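Sterness Court Residents' Association
Minutes of the ordinary meeting, August
Held in the ground floor meeting room, 7:00 p.m.

Present: the chair, the secretary, nine unit owners in person, four by proxy. A representative of the managing agent, Broltara, attended for items 3 through 6. Quorum was confirmed.

1. Minutes of the previous meeting

Approved with one correction. Under "Drainage," the words "east gutter" should read "east downspout." The secretary will reissue the page.

2. Matters arising

2.1 Bicycle room lock. Replaced. Two keys were cut for each unit. Owners who have not collected theirs should do so from the agent's office before the old keys are withdrawn from the key safe.

2.2 Lobby lighting. The timer has been reset. One owner reported that the lights on the second landing still go off before the stair lights. The agent will check whether the two circuits share a timer.

2.3 Parcel shelf. Carried forward. No quote received.

3. Hot water system

3.1 The agent presented the findings of the inspection carried out by Rakena Mechanical. The report covers the storage tank, the recirculation pump, the mixing valve and the riser insulation on all floors. Copies had been sent to owners before the meeting.

3.2 Main findings. The tank is in serviceable condition. The anode is largely consumed and needs replacement. The recirculation pump runs continuously, although the original design called for timed operation. Insulation is missing from the return line where it passes through the boiler room ceiling, and is damaged at the third floor riser cupboard. The mixing valve responds slowly and delivers water below its set temperature during the morning peak.

3.3 Owners on the upper floors confirmed the last point. One stated that between 6:30 and 7:30 a.m. the kitchen tap runs lukewarm for several minutes before the temperature rises. Another reported the same at the shower but not at the kitchen tap. The agent noted that the difference could be explained by the branch layout on that riser and asked both owners to keep a log for two weeks, giving the time, the fixture and the delay.

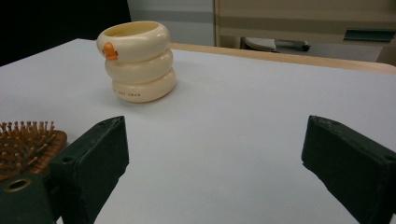
3.4 Options. Rakena priced the work in two parts. Part A covers the anode, the return line insulation and a timer for the pump, at $602. Part B covers replacement of the mixing valve, at $614. Both prices include labor and exclude tax. The contractor advises completing both parts on one visit, as the system has to be isolated in either case.

3.5 Discussion. One owner asked whether the valve could be serviced in place of replacement. The agent replied that a service kit is still sold for this model, but that Rakena does not warrant the valve after fitting it. Another owner asked if the pump timer would make the morning delay worse. The agent said the timer would be set to start the pump ahead of the peak and that the schedule could be adjusted at no charge during the first month.

3.6 A question was raised about water temperature in the tank once the pump is on a timer. The agent confirmed that the tank setpoint will stay where it is and that the timer affects the loop only. The secretary asked for this to be stated in the work order. Agreed.

3.7 Resolution. That Parts A and B be carried out on a single visit and paid from the maintenance reserve. Moved, seconded and carried, with one abstention.

3.8 Notice. Owners will receive at least three working days' notice of the shutdown. Supply is expected to be off from 9:00 a.m. until mid-afternoon. Cold water will not be affected.

4. Window seals, north side

4.1 The agent reported that the seals on the north side windows were installed in two batches. The earlier batch has hardened and shrunk at the corners. Four units have reported drafts and one has reported water on the sill after heavy rain.

4.2 The bylaws treat the frames as common property and the glazing as the owner's responsibility. They do not mention seals. The chair's reading is that the outer seal belongs with the frame and the inner seal with the glass. Two owners disagreed and held that both should be common property, given that neither can be replaced without removing the sash. 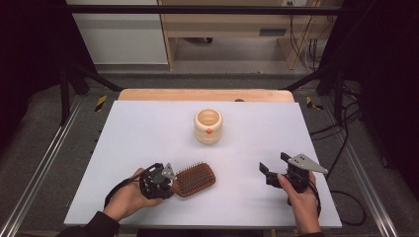 4.3 The agent will ask Cevora, the original installer, to state in writing which components must be removed for each seal. The question of responsibility was deferred until the reply is available.

4.4 In the meantime, the unit with water on the sill is to be inspected and given a temporary outer bead of sealant at common expense. This does not settle the question in 4.2 — the owner concerned accepted the point and asked for it to be minuted.

5. Reserve account

5.1 The agent tabled the quarterly statement. Expenditure on cleaning was over budget by $372, owing to the additional carpet treatment after the leak on the first landing. The insurer has declined to cover this item because it falls below the deductible.

5.2 An owner asked for future statements to show the reserve and the operating account on separate pages. The agent agreed.

5.3 No change to the monthly assessment is proposed at this time. The level will be reviewed once the seal work has been priced.

6. Recycling enclosure

6.1 The hauler has twice refused the cardboard bin because of food packaging. A revised sign has been drafted. The meeting preferred the shorter version, with the list of accepted items in larger type and the collection times moved to the bottom.

6.2 The gate latch is catching. The agent will have it planed or rehung at the next handyman visit.

The representative of Broltara left the meeting at 8:20 p.m.

7. House rules, quiet hours

7.1 A proposal to move the start of quiet hours from 10:00 p.m. to 9:30 p.m. was discussed. Views were divided. Owners in favor referred to noise from the courtyard in summer. Those against considered that the existing rule is adequate but is not applied.

7.2 The proposal was put to a vote and failed, five in favor and eight against. The existing rule will be posted in the lobby and beside the courtyard door.

8. Other business

8.1 The storage cage numbering does not match the plan held by the agent. Owners are asked to send in their unit number and the number painted on the cage they use. Cages left unclaimed will be listed at the next meeting.

8.2 A request to install a wall bracket for a hanging basket at the rear entrance was approved, subject to fixing into the mortar joint and not the brick.

Actions

Secretary: reissue corrected page of previous minutes; post quiet hours notice.
Agent: check landing timer; issue work order to Rakena with the wording agreed in 3.6; obtain written reply from Cevora; arrange temporary sealant; split the quarterly statement; gate latch; parcel shelf quote.
Upper floor owners named in the agent's list: temperature log, two weeks.
All owners: collect bicycle room keys; report cage numbers.

The meeting closed at 8:55 p.m. The next meeting will be held in the same room, at a time to be circulated by the secretary.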